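# Recording two-handed demonstrations with the Hekard grippers

Applies to: Hekard hand-held pair, Draltano recorder 2.x, head camera on the short strap.
Maintained by Ffion Voyle. Send corrections to her before editing the page.

## Before you start

You need:

- both grippers, with marker cubes fitted
- the head camera and its cable
- the recording laptop, logged in to the `navamlow` project
- the task card for the session
- the objects named on the card

Check that each cube is seated fully on its handle. A cube that has worked loose by a few degrees will still be detected, and the error goes straight into the wrist pose. Push down on the cube and twist it. If it moves at all, tighten the set screw and repeat the hand calibration.

Do not swap cubes between handles. The recorder identifies left and right from the marker IDs, and a swapped pair produces mirrored trajectories that pass every automatic check.

## Step 1: Start the recorder

Open a terminal on the laptop and run:

```
draltano start --project navamlow --pair hekard
```

Wait for three lines reading `camera ok`, `markers ok` and `clock ok`. If `markers ok` does not appear, hold both grippers at chest height in front of the camera with the cubes facing you.

Set exposure to manual. Auto exposure drifts when a bright surface enters the view, and the black squares of the markers wash out before the rest of the picture looks wrong. A setting of 400 suits the main room with the ceiling lights on. Go lower near the windows.

## Step 2: Calibrate the hands

1. Close both grippers fully and press `c`.
2. Open both grippers fully and press `c` again.
3. Touch the tips together and hold still until the recorder beeps.
4. Read the residual on the screen. Accept anything under 70. Otherwise repeat from 1.

Calibration is per person. If Ginette Carrier hands the grippers to someone else halfway through a session, the second operator calibrates again, even for a single episode.

## Step 3: Record an episode

Each episode is one complete performance of the task on the card. Start with both grippers open and in view. Press the foot switch once, pause, perform the task, open both grippers, pause, and press the switch again.

Move at half your normal speed. The arms that will replay the motion have a lower acceleration limit than a human wrist, and the converter discards any segment that exceeds it. Avoid regrasping in midair. If you need a different grip, put the object down first.

Keep episodes under 1000 frames. Longer tasks should be split on the task card, with a separate name for each part.

## Step 4: Work around sinks and other deep containers 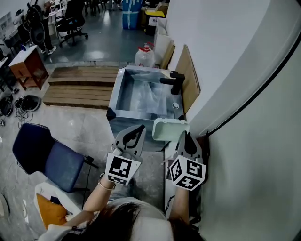 Deep containers cause most of the tracking losses in our sets, and the remedy is mainly in how the wrists are held. Stand close enough to reach without leaning, so that your head stays above the work and the cubes stay between the camera and your hands. Over the steel sink, the pale green piece is held between the tips of the two grippers near the front right corner of the basin, with the fingers pointing up and forward and the cubes in clear view. The right cube is angled to show three of its faces, and that is a good attitude to aim for. A cube seen nearly square on, like the left one, gives one large face and a narrow strip of a second, so its tilt estimate depends heavily on a single marker. Roll the wrist outward slightly until a second face opens up.

Polished steel can also return a reflection of a marker. Turn on `reject_mirrored` in the session settings before working over metal. It slows detection a little but does not drop frames at normal speed.

Approach the faucet from the open side. Passing a cube behind the spout hides it, and the recorder fills gaps of up to five frames only.

## Step 5: Review and upload

Press `r` to replay the last episode with the estimated gripper poses drawn over the video. Reject it if:

- either gripper jumps by more than its own finger width
- the jaw opening stays flat during a visible grasp
- the episode starts or ends with an object still held

Rejected episodes go to `discard/` and are kept until the end of the session. Upload the remainder with `draltano push`. The Gough server assigns the episode numbers, so do not rename files locally. Episode 488 was lost that way in December.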